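Grostgate Handheld Collection Kit
Set-up Guide for Sites and Home Operators

Section 3. Preparing and Running a Household Session

3.1 Scope

This section applies to operators who have moved from bench packing to recorded handling work under the Katix program. It covers the sorting and picking of small household articles on a bed or other soft surface. Table work is covered in Section 2.

Operators remain employees in their present pay grade. Recorded handling counts as production time, and the hourly packing quota does not apply to it.

3.2 Before the session

1. Check both grippers. Open and close the jaws fully and confirm that the finger pads are seated flat.

2. Tighten any pivot screw that has worked loose. Do not overtighten; the linkage must move freely.

3. Spread the cover over the bed and smooth out large folds. Small creases may remain.

4. Place the articles from the issued set within easy reach. Mix shapes and sizes. Do not line them up.

5. Start the recorder and wait for the tone before touching any article.

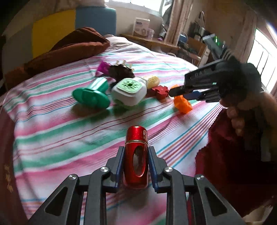
CAUTION: Keep loose sleeves, cords and jewelry clear of the linkage. The pivots can pinch skin when the jaws close.

3.3 Handling the articles

1. Approach each article at a natural working speed. The Katix software learns from ordinary movement, and slow or exaggerated motion lowers the value of the recording.

2. Close the pads on the widest firm part of the article. For tall articles, grip near the middle.

3. Lift, move and release. If an article slips, pick it up again and continue. Do not stop the recorder.

4. When working with two grippers, move one at a time until you are used to the weight.

NOTE: Dropped articles and second attempts are not counted as errors. Under the agreement of April, recordings may not be used to rate the speed or accuracy of an individual operator. 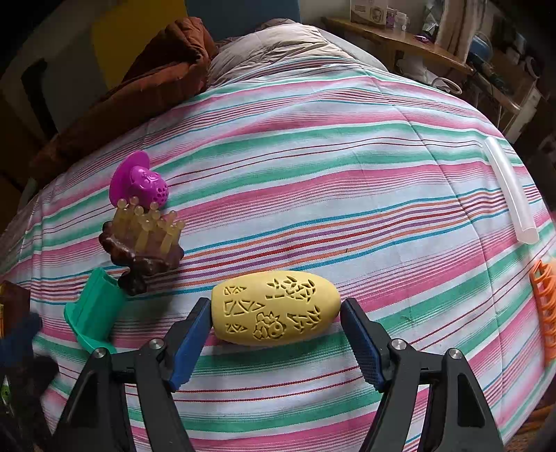
3.4 Breaks and limits

An operator may complete up to 200 picks in one session. Take a break of at least two minutes whenever the hand or wrist feels tired - the count is a ceiling and there is no minimum.

Report numbness or lasting soreness to the shift lead on the same day. The operator will be returned to other duties at full pay until cleared.

3.5 Changes to duties

The packing cells at the Borau site will take over repeat picking in stages. Operators affected by a stage will be offered cell tending, recorded handling or inspection, and will receive written notice before the change takes effect. Questions on placement should be sent to Hugo Joly, Site Operations. Questions on equipment should be sent to Vilmos Mészáros, Technical Training.

Section revised 17 May 2024. Continue to Section 4, Uploading and Storage.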